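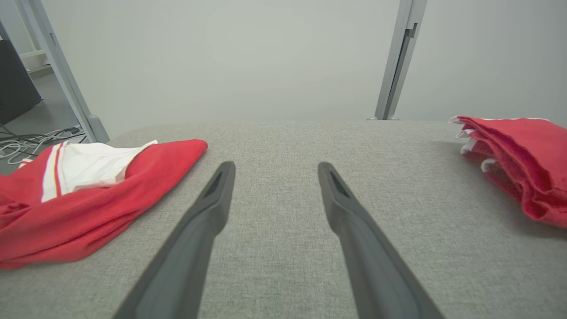 How often do the fingertips on the gripper need changing? Whenever the inner faces start to polish up, and on our cell that means every 210 cycles at the outside, with a look at them every morning before the first run.

April, evening
By the night-shift tech, Altach cell

I've been meaning to write that down for weeks because it was the first thing I asked when I started and I got a different number from everyone! So there it is, my number, and I'm sticking with it until the tips tell me otherwise.

Good day on the cell today. Got in at 8 and the fingers were closing a hair unevenly again, left one arriving first. I'd been blaming the tips. Pulled both off, cleaned the seats with a dry brush, put them back, same thing. Then I went after the mount screws and found one that had backed out far enough to turn with my fingers (my fingers, not the robot's). Snugged it down, ran open and close for a while with nothing in between, and they met dead center every time. I could have watched it all morning.

After that I redid the table height. The padded top settles a little as it gets used and the taught height doesn't know that, so the tips end up pinching air above a thin sleeve. I took it down 3 millimeters, tried it on a single layer, and brought it back up 2 because I didn't like how hard it was pressing into the fabric. The folded stacks are easy, there's a fat edge to grab. It's the single layers lying flat that show up every bit of slop.

Red is still my favorite color to set up with. It stands right out against the gray and I can see from across the room how much cloth is in the grip.

The Samarakoon wrist cable got a fresh tie and a bit more slack on the outside of the bend. I want to see how it sits after a full day. Hurkcombe wrote back about the spare tips, and they're on the way in the softer grade, which I'm really excited to try. The Zarkus controller wants its fan filter cleaned, and I ran out of time, so I'll do that tomorrow before I power up.

Must remember to write the new height on the card by the pendant. Left it in pencil for now.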